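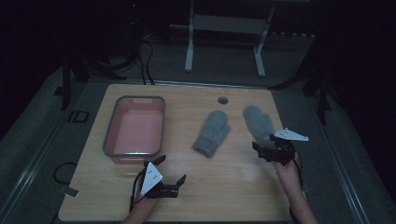
Keeping the Tabletop Cell in Working Order: An Interview with Merle Trevaskis

Published 13/09/2026 by the Jotalero Manipulation Laboratory, Equipment and Facilities Section

The tabletop cell at Jotalero is the oldest of the laboratory's recording stations and the one in most regular use. Operators sit at a wooden table and carry out household tasks with a pair of Plendum hand-held grippers, one in each hand, while the position of each gripper is tracked through the marker plate fixed to it. The current task set covers soft goods, among them knitted mittens that are picked up from the table and placed in a plastic tub.

Merle Trevaskis has been responsible for the cell since it moved to its present room. The Section spoke with her at the end of August, shortly after the right gripper had been returned to service. Zuzanna Olszewski, who schedules the operators, joined for part of the conversation.

Starting the day

Ms. Trevaskis begins with the floor. The cables are checked by hand before anything is powered, from the connector at the gripper back to the point where they join the main bundle.

"I look at the carpet first," she said. "If a loop has moved toward the chair overnight, somebody has been in to clean or to borrow something, and then I know I have to check the stands as well. A stand that has been nudged looks exactly like a stand that hasn't. You find out when the tracking drifts."

The stands are not to be moved by operators under any circumstances. When one has been disturbed, the tracking volume is calibrated again in full. Partial calibration was permitted until last year and is no longer accepted. Ms. Trevaskis was asked whether the change had been popular.

"No. It takes longer, and it always seems to be needed on a full morning. But we had a week of recordings where the left hand sat slightly inside the table. Zuzanna had to tell people that their work was going to be done over. I don't think either of us wants to have that conversation again."

Ms. Olszewski confirmed that 94 recordings were withdrawn on that occasion. "They were good recordings in every other way," she said. "The operators had done what we asked."

The room lights are kept low during sessions. New operators sometimes ask for them to be raised, and Ms. Trevaskis will do so for the introductory half hour, after which they go back down. The tabletop remains the brightest surface in the cell at the working setting, and in her view that is sufficient for the tasks currently assigned. Settings are written on a card inside the equipment cabinet. Any change is entered in the cell log with initials.

The marker plates

Each gripper carries a white triangular plate with small dark dots. The plates are light, and they stand a little proud of the gripper body, which makes them the part most likely to be knocked.

"People put the grippers down on the plate," Ms. Trevaskis said. "They wouldn't do it with a camera. I have asked for the grippers to be laid on their side on the foam, fingers away from you, and most of the operators do that now without being told."

A plate is inspected for three things: whether it rocks when pressed at a corner, whether the face is clean, and whether the dots are intact. Cleaning is done with a dry cloth only. A solvent wipe was used once, by a visitor, and the plate had to be replaced that afternoon. After any replacement, the offset between the plate and the gripper fingers is measured again, and the old value is struck through in the log so that it can still be read.

Ms. Trevaskis keeps the plates for the left and right hands in separate drawers. They are mounted at different angles and are not interchangeable, although the screw holes will accept either one. "I would like the holes to be different," she said. "I have written to Plendum about it, and they were polite."

Repairing the right gripper

The repair in August concerned the jaws. Operators had reported that the right gripper was slow to open after holding thick fabric, and that the closing position recorded by the software did not agree with what they could see.

Ms. Trevaskis first suspected the cable. Each gripper has a thin black cable that hangs alongside the forearm, and a strained connector had caused similar complaints in the past. She exchanged the left and right cables and repeated the test. The fault stayed with the right gripper.

"So then it was the gripper, and I took the fingers off," she said. "There was wool in it. Quite a lot of wool, packed down behind the slider where you can't see it from the front. It had been going in a few fibers at a time."

The fibers were removed with tweezers and a soft brush. One guide surface was found to be worn, and the part was ordered from Pedska, who supply the laboratory's spares. It arrived after six working days. The left gripper was opened as well while the cell was out of use, and a smaller amount of wool was taken out of it.

Reassembly was followed by a closing test on three objects of known width, then by a trial session with an experienced operator, Tegan Stubbs. Ms. Stubbs was not told which gripper had been repaired. She reported that the right hand felt lighter than the left. The guide in the left gripper was replaced the following week.

Asked what she had changed in the maintenance plan as a result, Ms. Trevaskis said that the fingers now come off both grippers after every block of soft-goods recording. Previously the interval was set by the calendar.

"The calendar didn't know we had moved on to knitwear," she said. "Before that it was wooden blocks and cups, and you could leave it for a long while. Mittens shed. I brush them before they go on the table, and they still shed."

Setting the table

The objects themselves fall within Ms. Trevaskis's duties, a point on which she was firm. The tub and the mittens are laid out by the operator according to the task sheet, but she decides when an item has become too worn to use.

"A mitten that has been squeezed by those fingers all week isn't the same mitten. The cuff goes slack. If you want a person to lift it by the cuff, and the cuff folds over, you've changed the task and you haven't told anyone."

Retired items are bagged and labeled with the dates on which they were in service. The tub in present use has a pink interior and a gray rim. Ms. Trevaskis prefers it to its predecessor, a clear one, which operators tended to strike with the fingers when reaching over the side. The table has a small grommet hole near its back edge, and items that would fit through it are not issued for tasks at this cell.

Ms. Olszewski added that the position of the tub is varied between sessions, and that operators should follow the sheet even where another arrangement would be more comfortable. "We have left-handed people and right-handed people," she said. "If everyone moves the tub to where they like it, we lose what we were trying to record."

Comfort is reviewed separately. The grippers must be held for long stretches with the forearms extended over the table, and a break is taken between blocks whether or not the operator asks for one. Sleeves should be close-fitting. A loose cuff caught in the cable clip pulled a connector out in the spring, and the clip has since been moved farther back.

Records and handover

The cell log has been kept on paper from the beginning. It now holds 1414 entries, and Ms. Trevaskis has declined two offers to convert it to a database. Scans are made at the end of each month and stored with the recordings.

"I can find things in it," she said. "I know what the page looked like. If Lurdes wants a spreadsheet, she can start one when she takes over."

Lurdes Magalhães will assume responsibility for the cell during Ms. Trevaskis's leave this winter. She has been present for the last two full calibrations and carried out the most recent one herself, with Ms. Trevaskis watching from the door. A written handover is in preparation. The draft covers power-up order, cable inspection, plate offsets, finger removal, and the supplier contact at Pedska.

Ms. Trevaskis was asked which item on the list she expected to cause the most difficulty. She answered that it would be the small screws on the fingers, which are easily overtightened, and that she had ordered a second torque driver so that there would be one in each drawer.

Operators who notice a change in how either gripper opens or closes should stop at the end of the current attempt and report it to the Section. Requests to use the cell should be sent to Ms. Olszewski.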